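Can a machine clear a table yet? I fix vending equipment for a living and I've been following this for a while. Short thread.

1/ Shop floor first. The plant in Pardale where I used to work runs 6 arms. They move the same tray from the same spot to the same spot all shift. They're good at it. Turn the tray a little and the line stops.

2/ A house is all turned trays. Cups get left anywhere. Chairs get pushed back. That's the whole problem with chores.

3/ Most of the practice now happens in simulation. It's cheaper to drop a rendered cup 2000 times than a real one. My cousin's outfit, Tokitz, does table clearing this way.

4/ Their last batch was 2556 tries at picking up one small item and setting it down in the right place. 1058 counted as clean. I'd fire a busboy with those numbers, but last November they were a lot lower.

5/ Flat thin things are the worst. Blocks are easy. Anything that leans is somewhere in between.

6/ Clegg sells an arm for folding towels. I watched it at a trade show. It folded a towel. It took longer than my coffee did.
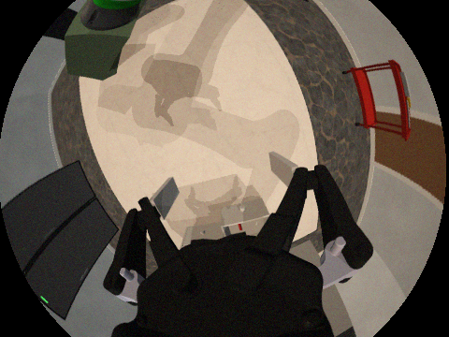
Posted by Prolen Bench Notes · 9:40 PM · 6 replies

7/ Round table, a few small items, two fingers spread over them. A kid does this job before dinner. For the machine, the gray block is the one I'd start with. I'd leave the thin see-through piece for last.

8/ So my answer for now is shop floor yes, if you bolt everything down. Kitchen table, some of the time. I'm still wiping mine by hand.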